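Pristell Rug Cleaning and Repair

Frequently asked questions

Sending us a rug

Do you collect?

Yes, within 26 miles of the workshop. Collection is free if the bill comes to more than £63, otherwise we add a flat charge to the invoice. Further out, you can bring the rug in yourself or send it with a courier. We use Ekiteo for returns and have had few problems with them, but you are welcome to book your own.

How should I pack it?

Roll it, pile side in, starting from the end the pile points away from. Wrap it in an old sheet and then in plastic, and tape the plastic shut. Please don't fold it. Write your name and phone number on paper and put it inside the wrapping as well as on the outside.

Should I vacuum it first?

A quick once-over is helpful. Keep the vacuum off the fringe.

What is the largest rug you can take?

The wash floor takes rugs up to 227 cm wide. Length is rarely a problem. For wider pieces we can come to you and clean in place, though the result is not as thorough as a full wash.
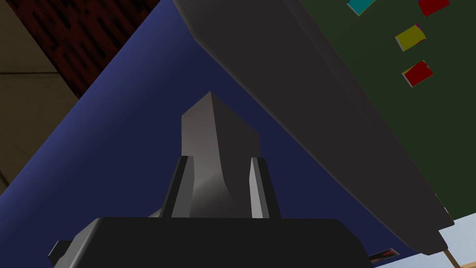 Tihomir Kadrić wrote in to say that his rug measured 225 cm when he ordered, 230 cm when he got it home and laid it flat, and that we ought to tell people to measure in more than one place. He is right. Hand-woven rugs are often wider at one end, so measure both ends and the middle and give us the largest figure.

Cleaning

How long does it take?

Allow two weeks for a wool rug, three if it has to be washed twice. June is our busiest month and can add another week. Drying accounts for most of the time and we don't hurry it with heat.

Will the colours run?

We test every colour with a damp white cloth before washing. If one bleeds, we ring you before going any further. Reds are the usual culprits, mostly in rugs that have been redyed or touched up with ink at some point. A rug that fails the test can still be cleaned, but by hand with very little water, and the price goes up.

Can you get pet stains out?

Fresh ones, usually. With old ones the smell can normally be removed, but the mark may stay. Urine changes the dye itself and no cleaning will bring the original shade back.

I have already used a shop-bought stain remover. Does that matter?

Tell us which one. Some leave a residue that needs rinsing out separately. If you still have the bottle, send us a picture of the back label.

Colour and wear

My rug looks lighter from one end than the other. Is it faded?

Probably not. Pile leans one way, and you see more of the tips from one side and more of the sides of the yarn from the other. Turn the rug round and look again from the same spot. If the light end has moved, it is the pile. If the same corner of the rug stays pale, it is sun.

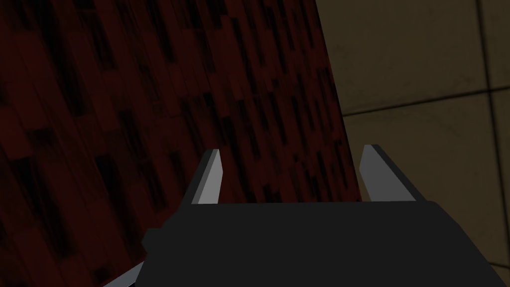 Deep maroon with near-black patches.

What are the bands of slightly different colour across my rug?

Weavers dye wool in batches, and a new batch seldom matches the last one exactly. The bands often show more after a wash, once the dirt has gone. They are not damage and we don't try to even them out.

Repairs

Do you mend moth holes?

Yes, by reknotting for pile rugs and reweaving for flat ones. Ľudovít Čierny does most of this work and prices each job after seeing it. We order our repair wool from Jurčo, undyed, and match it here.

Is it worth repairing an inexpensive rug?

Often it isn't. Binding a worn edge is cheap and worth doing on almost anything. Reknotting a hole can cost more than the rug did, and we will say so before starting.

Payment and storage

When do I pay?

On return, by card or bank transfer. Repairs quoted above £202 need half in advance.

Can you store my rug while I move house?

Yes, for up to six months. It goes to the Skurnuter store, rolled in breathable wrap. Please give us a few days' notice when you want it back — deliveries from there leave at 7.30 in the morning and fill up quickly.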